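# Flask smells of old tea no matter what I do

**Pushpa Pal**
Posted December 20, 2021

I have a steel flask, the Kostetley one with the screw stopper, which has been to work with me every day since May. It has had tea in it for most of that time, and one regrettable week of leek and potato soup. Now everything that goes in comes out tasting of both.

I've tried washing-up liquid, very hot water, and leaving it on the windowsill in the hope that it would think about what it had done. My sister says to bin it. My sister says this of most things, including my last two boyfriends, and I'll admit her record is good. Is there anything else worth trying before I give in? We're in Tamulside, so the water is hard enough to chew.

---

**Cheuk-hei Siu**

bicarb

---

**Kenneth Soriano**

The reply above is right, if a little light on detail.

Put a heaped teaspoon of bicarbonate of soda in the flask, fill it with hot water and leave it overnight with the lid OFF. I put mine on once and the stopper left at some speed. Next morning go round the inside with a bottle brush, then rinse it until you're bored, then rinse it again.

For the hard water you want citric acid, a separate job on a separate day. If you put the two in together they fizz handsomely and cancel each other out. One teaspoon, warm water, half an hour. A 100 g bag from the hardware shop will see you into old age. 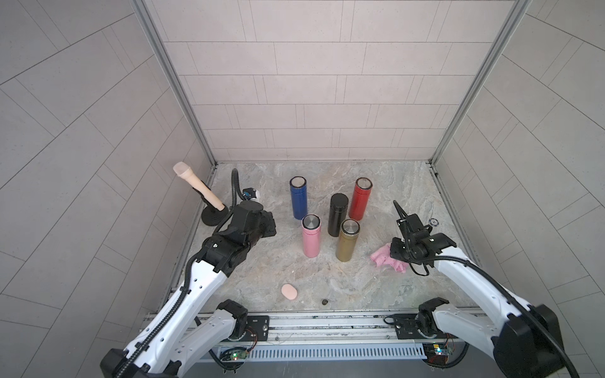 *Flasks upright, tall blue one at the back left.*

Store it open, too. A flask put away with its lid on is a small cellar, and will smell like one by the weekend. I own more flasks than a man living alone can explain, and they all stand about with their tops off.

---

**Man-lok Chou**

Kenneth has covered the flask, but my money's on the stopper. The body is steel and doesn't hold on to much. The rubber ring in the lid holds on to everything, like my aunt.

Prise it out with something blunt (I use the handle of a teaspoon) and look at the groove underneath. Don't do this before breakfast. Soak the ring in the same bicarb mix, scrub the groove with an old toothbrush, and let both dry properly before you put them back. If the ring still smells after that, buy a new one. I paid less for mine than for the bus into town to get it.

Keep soup out of it in future. I have a Duda for soup and it is past saving, but it knows its job.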